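How to collect tidying-up demonstrations you won't have to throw away

Filed under: Guides / Teaching by demonstration
Level: you have a humanoid, two working hands on it and a spare afternoon

In April we threw out nearly half of what we had recorded. The robot was fine. The people driving it were fine. The trouble was that five sensible adults had been asked to "clear the top of the air purifier" and had gone away with five private ideas of what that meant. One pushed, one pinched, and one was so gentle that an episode ran longer than the kettle.

What follows is the routine we use now for a small household task: take light, packaged things off the top of an appliance and put them in a bin next to it. It should carry over to shelves, desks and any other flat surface that people treat as storage.
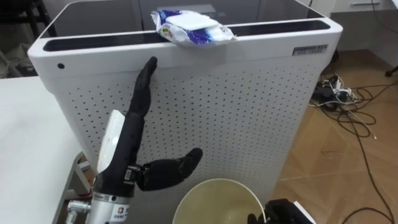 Words: Sólveig Overgaard
Checked by Marjan Kermani, who disagrees with step 4
Last changed June 3, 2022

Before you start

You will need a driver, a second person to reset things and take notes, a bin with a fairly wide mouth, and a handful of objects you don't mind seeing dropped. Soft packs of wipes are excellent. They weigh very little, they crumple differently each time, and they hang over an edge in a way that makes a planner sulk. Leave anything with liquid in it until the second week.

Turn the appliance off. The policy doesn't need a breeze to contend with.

Step 1. Write the task as one sentence

Ours reads: "Pick up each item from the top of the purifier and release it inside the bin." Print it out and tape it where the driver can see it. If the driver does something the sentence doesn't cover, either the sentence is wrong or the episode is. Decide which before you record another one.

"Inside the bin" took us longer to agree on than I care to admit. We settled on this: the item has stopped moving, no part of it is resting on the rim, and both hands are clear.

Step 2. Set the start, then spoil it

Put the bin down. Record two episodes. Now move the bin by a hand's width and turn the pack of wipes round. Record two more. Carry on like that, shifting one thing at a time, and include some awkward starts where the item sticks out past the front edge or lies partly over the vent.

Drivers will drift back to the arrangement they like. Assunta Vitale, who resets for me most days, draws the next layout from a stack of cards so that I can't argue with her. I still argue with her.

Step 3. Start from different hand poses

If every episode begins with the arms hanging politely at the sides, the model learns that life begins that way. Start some with a hand already up near the appliance, fingers not yet round anything. Start a few with a fingertip close to the front panel, low enough that the hand must come up and over the edge to reach the item. These look clumsy when you play them back. Keep them.

Step 4. Use both hands, and say which does what

This is the step Marjan would cut. Her view is that one-handed clips are cleaner and that you can teach the second arm later. My view is that I have met later. Once an item is on its way down to the bin, the other hand may as well be dealing with the next one, and a person at home would do it without thinking.
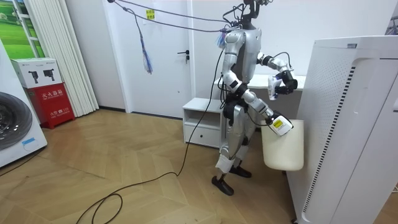
The order matters more than the speed. Let the lower hand finish its release before the upper one begins its trip down, or you will get a collision at the rim and a model that believes collisions are part of the job. Have the note-taker call "clear" out loud. It feels silly for the first 13 episodes and then you stop hearing it.

If your two hands are different, put that in the notes as well. A grip that suits long fingers can be hopeless for a simpler gripper, and averaging the two gives you something that suits neither.

Step 5. Keep the fumbles, bin the disasters

A slip that the driver recovers from is worth having. Mark it "recovered" and leave it in. An item knocked to the floor ends the episode, so stop recording, reset and move on. Please don't have the driver chase it across the room, however tempting. We have one such chase in the Castdale set and it has been a bad influence ever since.

Step 6. Look after the cables

Before each block, walk round the robot and check that the lines running along the floor have enough slack for the whole reach, and that whatever hangs from overhead won't swing into the cameras when an arm goes up. Do it again after any change of layout. A driver who can feel the slack running out starts moving like someone carrying soup, and it shows in the data.

Step 7. Watch some of it the same day

Pick a few episodes at random and play them at normal speed from every camera. The head view tells you whether the hand was hiding the item at the moment of the grasp. The room view tells you what the other arm was up to.

Ditte Riis and Mogens Skov do our labelling, and they ask that notes be written in whole words. "Rt hnd dbl grb ok?" was mine, and I can't tell you what it meant either.

How many is enough?

We stopped at 3,491 episodes for this task, mostly for want of patience. The gains had slowed a good while earlier. If you are short of time, spend it on more layouts before you spend it on more repeats of the same one.

Next in this series: drawers, and why we put them off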